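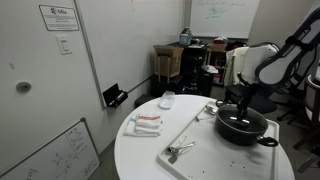

Nunbridge Kitchen Vocabulary, release 3

The Nunbridge Kitchen Vocabulary is a list of household words for cooking and eating, gathered from speakers in the town of Nunbridge and the villages of its valley. It records what people call the things they cook with, the parts of those things, and the acts carried out with them. Many entries concern objects for which the standard dictionaries give one name and local speech gives several: the knob at the centre of a pot lid, for example, or the loop handle at the side of the pot, or a pair of tongs with scissor-like handles. The list is held by the Sisari Language Archive and is open to researchers, teachers and the public.

Contents

The release holds 700 entries given by 151 speakers. Each entry has a headword in ordinary spelling, a short meaning, the village of the speaker, the speaker's age band and, where the speaker agreed, a sentence of use. Entries are supplied as one comma-separated text file. A second file lists the villages and their codes.

Sound recordings are not part of the release. They may be heard by appointment in the reading room at Nogueira House.

Fields

entry_id: a number that does not change between releases
headword: the word as spelt by the compilers
variant_of: the entry_id of the main form, if there is one
meaning: a gloss in everyday English
village: one of 11 codes
age_band: under 30, 30 to 59, 60 and over
sentence: may be blank
checked_by: initials of the second reader

How the words were collected

Interviews were carried out in speakers' homes and in the hall at Wornosel by Laurinda Falcão and Sajib Barua. Speakers were asked to talk through the making of a meal they knew well, and were not shown word lists. Where a speaker gave two names for one thing, both were kept. Osamu Wada read every entry a second time and marked doubtful spellings with a query in the meaning field.

Known limits

Speakers aged 60 and over gave almost half of the entries. Words for baking are well covered; words for preserving fish are few, and those present come from a single village. The compilers did not attempt to show stress or vowel length. Users who need either should apply to hear the recordings. Four headwords in the previous release were entered under the wrong village code – these have been put right, and their entry_id numbers are unchanged.

Some terms are rude or make fun of neighbouring villages. They have been kept as given.

Consent and privacy

All speakers signed a consent form. Names and street addresses have been taken out, and sentences that would identify a family have been left blank. A speaker may withdraw an entry at any time by writing to the archive, and it will be left out of the next release.

Terms of use

The files may be copied and adapted for study and teaching, provided that the archive is named. Commercial use needs written permission from Eduardo Torres, Keeper of Collections.

Suggested citation

Falcão, L., Barua, S. and Wada, O. Nunbridge Kitchen Vocabulary, release 3. Sisari Language Archive, 27 November 2018.

Corrections

Corrections should be sent to Vitória Falcão at the archive, quoting the entry_id. Those received before the end of February will be considered for the next release.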